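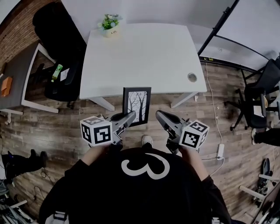
What is this campaign about, in one sentence?

We want the Olton town council to drop its plan to ban drive-through windows on new restaurants, and to let people decide for themselves where they get lunch.

Who are you, anyway?

I'm Fedir Ivanyshyn. I've lived in Olton most of my adult life and I vote for whoever annoys me least. I started writing about this in February, after the first draft of the ordinance got posted, and I've been at it ever since (my family would like me to stop).

What does the ordinance say?

It bars any new drive-through lane within 2,000 feet of a school, park or library. Get out a map and you'll see that covers nearly the whole town! Existing lanes can stay, but if the owner closes for more than 90 days - a remodel, say, or a bad fire - the permit is gone.

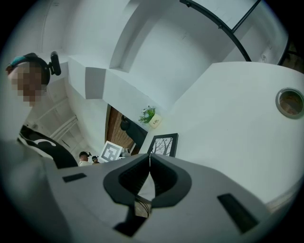 And that second part is what bothers me more than the first. A big chain can rush a remodel. A family place often can't, and they're the ones who'd lose a window they paid for years ago.

Don't you care about traffic and idling cars?

Sure I do. I've sat behind the line on Ranberg Road and said things I shouldn't repeat. But you can fix a bad line with a longer lane or a better entrance, and the council could ask for that tomorrow.

Who's pushing the ban?

Mostly Councilwoman Edileuza Bezerra. I've talked with her twice, she was perfectly nice both times, and I still think she's wrong. She says it's about safer sidewalks. Read her side too, it's on the town website.

How many people have signed the petition?

About 3,000 as of September 2025. Yufang Zheng keeps the list, so write to her if you think you signed twice.

Can I sign if I live outside town limits?

You can, but we keep those names on a separate sheet. The council only has to look at signatures from residents.

When's the vote?

No date yet. The hearing comes first, at 6 in the evening in the old library building, and I'll post the day here as soon as the clerk gives it to me.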